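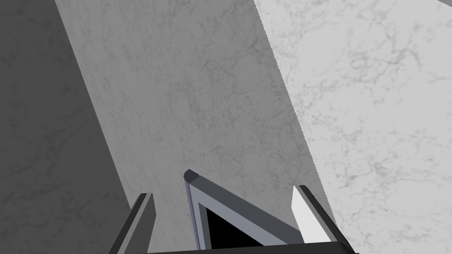 C'est quoi, le marbre ?

Rechercher sur le site OK

Tu as sûrement déjà marché sur du marbre : dans un hall d'immeuble, à la mairie, peut-être dans la salle de bains de tes grands-parents. Moi, petite, je croyais que quelqu'un dessinait les veines au pinceau ! En fait, c'est la Terre qui s'en occupe, et elle prend tout son temps.

Au départ, il y a du calcaire. Cette roche se forme au fond des mers, avec des restes de coquillages et de minuscules bêtes qui s'empilent pendant des millions d'années. Oui oui, des coquillages ! 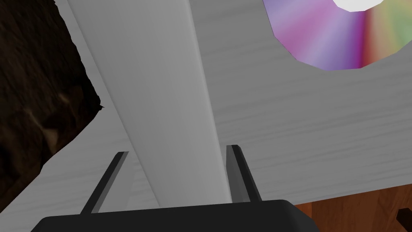

Comment le calcaire devient-il du marbre ?

La croûte terrestre bouge très lentement. Parfois, elle entraîne le calcaire en profondeur, là où il fait très chaud et où tout est très serré. La roche ne fond pas, mais ses grains grossissent et s'emboîtent les uns dans les autres, un peu comme un puzzle. On dit qu'elle se métamorphose (essaie de le dire vite trois fois).

Et les veines, alors ? Le calcaire est rarement tout propre. Il contient un peu d'argile, de sable ou de fer, et ces impuretés se retrouvent étirées en traits gris, roses ou verts.

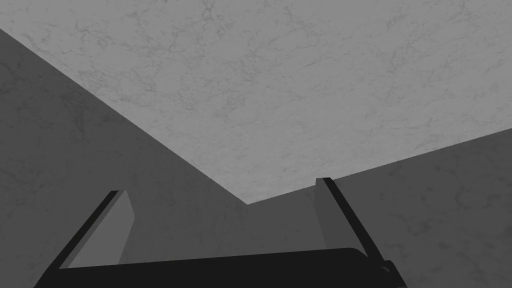

Page modifiée le 2 sept. 2024

Pour sortir le marbre de la montagne, on creuse une carrière. J'ai visité celle de Palten en janvier, avec deux pulls et un bonnet – il faisait un froid ! On y découpe les blocs avec un câble garni de petits diamants. Celui que j'ai vu partir pesait 15 tonnes. Ensuite, direction l'atelier Fabbri, où on le scie en plaques et où on le polit jusqu'à ce qu'il brille.

Attention, il y a aussi du faux marbre : du papier, du plastique ou de la peinture qui imitent les veines. Cherche bien, parfois le même dessin revient plusieurs fois. Dans la vraie pierre, ça n'arrive pas comme ça.

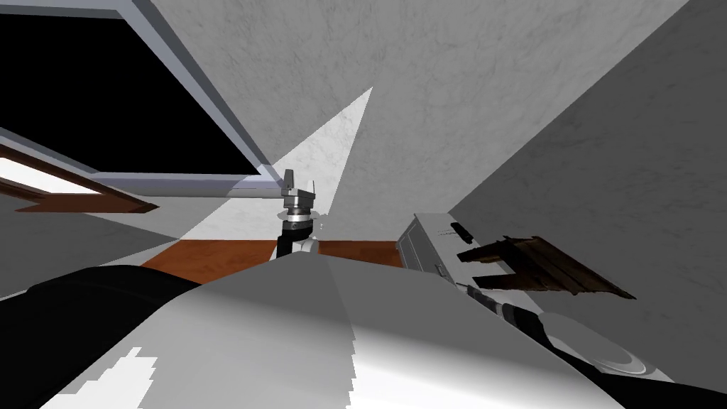
Un mur blanc à l'aspect légèrement marbré.

Petite expérience, avec un adulte : verse une goutte de vinaigre sur un vieux morceau de marbre cassé. Ça fait des petites bulles ! C'est un gaz, le dioxyde de carbone, qui s'échappe. Surtout, n'essaie pas sur le sol de la cuisine, le vinaigre laisse une tache mate et on ne peut pas l'effacer avec une éponge.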